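The snack drawer, revisited

My snack drawer holds up to 80 small foil packages, a figure I know because in June I took every last one of them out. I'd bought a set of Gundex drawer dividers and felt I owed them something.

Four of the packages had been opened and folded over with great optimism. One was from a Zirnunier sampler I don't remember ordering. The crinkly ones are the worst to file, they slump over the minute you let go – so I've been standing them up in whatever has a hole in the top. 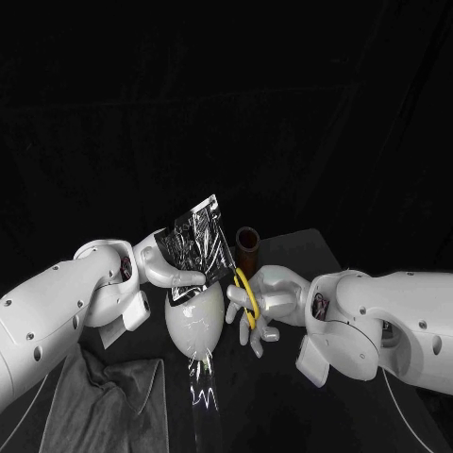

A reader wrote in after my last drawer post to say that dividers are a waste of money and a shoebox does the same job, provided you keep the lid off and don't let anyone put batteries in it. I have thought about this more than I'd like.

The batteries are in there already, as it happens, next to the soy sauce. I've moved them to the Skostow tin, which used to hold cookies and now holds disappointment for guests. Clear plastic wrappers go straight in the trash. Next month, the spice rack.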